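Moving saved filters between workspaces in Tridus

I keep my task lists in Tridus and have 44 saved filters, most of them older than the current version of the program.

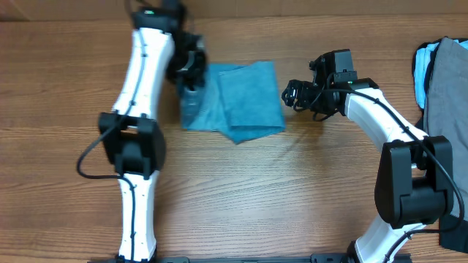 Can a saved filter be copied from one workspace to another?
Only through the export file. The filter menu has a Duplicate command, but it works inside the current workspace and the copy stays there.

The export is under Settings, then Data, then Export filters. It writes a plain text file with one filter per line: name, a tab, then the rule. Mine came to 474 lines, as every old revision is written out as well. Revisions carry a number in square brackets after the name, and the highest number is the one in use. I deleted the rest in a text editor before importing.

Import adds to what is there and does not overwrite. If a name is already taken, the new filter gets a suffix and both remain in the list. I ended up with 11 pairs the first time and removed them by hand.

Two kinds of rule do not survive the move. Any rule that refers to a tag by its colour comes back empty – the colours are stored per workspace. Rules that refer to a person come back with the person's name as plain text and match nothing until it is picked again from the list. Kyriaki Lazaridis wrote to me in January that the second fault also affects shared filters, which I have not tested.

Names longer than 20 characters are shortened in the sidebar but kept whole in the file. My Husholm and Lornano workspaces are done. Kourkoulas is still on the old filters.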